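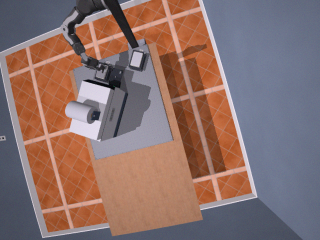

Pre-release checklist: planner and grasp stack, simulated kitchen counter

December 2024
By the test desk, Hetby

Build 636 of the Betura planner. Comments follow each line. A pass means the thing was checked, and says nothing about whether I like it.

1. Collision shapes match the visible models.
FAIL. The box for the large appliance stops at the body and ignores the paper towel roll on its side. The planner thinks that space is free.

2. Forearm links checked against the counter in every pose.
PASS. Checked at each waypoint only. Ask Wieser what happens between them – the manual is vague.

3. Gripper contact reported when fingers meet an object.
PASS, with doubts. Contact flag came up in 73 runs, and in 5 of those the logged distance was still above zero. Both can't be right.

4. Small objects behind the appliance found by perception.
FAIL. Labels come straight from the simulator, so perception wasn't tested at all. Please stop ticking this one.

5. Shadows switched on during detector runs.
PASS. They were off for the November figures, so don't compare the two.

6. Planner gives up cleanly when no path exists.
NOT CHECKED. The time limit is 52 seconds in the config and something else in the code.

7. Same seed gives same path.
FAIL. Same seed, same machine, different elbow. "Near enough" was the reply from Ustby. It isn't.

8. Stop command honoured in mid-motion.
PASS. Simulated stop only. Repeat on hardware before anyone signs.

9. Release notes agree with this list.
FAIL. They say "fully validated".

Overall: hold. Items 1 and 7 to be fixed and rerun from a clean install.

3 comments | 5 shares

gridlock_b
Item 1 has been open since the last build. A single cylinder would do it, no need for a full mesh.

mast_and_boom
Is 7 down to threading? We pinned ours to one core and the elbow settled – slower, though.

test desk
Tried one core. Still differs. Logs are in the Hetby folder.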